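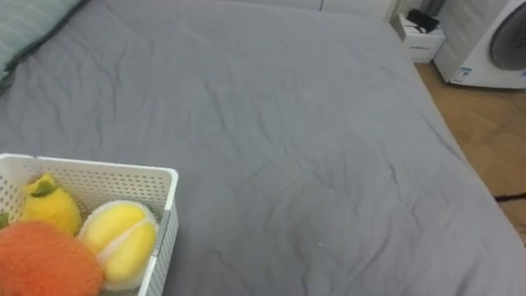 Asbridge Operator Guide – Issue 7, page 4

Recording a Tidy-Up Task by Remote Control

Operators preparing bedroom tasks for the Pivavo program are asked to follow the procedure set out on this page. It applies to the task "plush fruit and basket," in which soft toys are moved between a white storage basket and the surface of a bed.

Preparing the bed

Smooth the gray cover by hand before the first recording. Shallow creases may remain. Leave the pillow at the head of the bed and place the basket on the cover with all three plush fruits inside. Check the floor beside the bed for cables before moving the base.

Recording the demonstration

1. Put on the headset and confirm that the rim of the basket can be seen in the head view.

2. Start the recording with both arms lowered, outside the head view.

3. Reach for the orange first. It is the largest of the toys and its pile is deep, so the grip should close slowly until the fabric is visibly pressed.

4. Lift straight up until the toy clears the rim, then set it down on the open part of the cover.

5. Repeat with the two yellow fruits. The lemon should be held by its body and not by the green leaf.

6. Return both arms to the lowered position and stop the recording.

A dropped toy may be picked up again within the same recording. If the basket tips over, end the recording and mark it "reset."

Session length

A session consists of five accepted recordings. Vary the position of the basket between recordings – a hand's width is sufficient – and keep the pillow where it is.

Completed sessions are uploaded to Lollari under task number 497. Questions about grip settings should be sent to Roksolana Hrytsenko; requests for headset time are handled by Khrystyna-Mariia Yatsenko until noon each Wednesday.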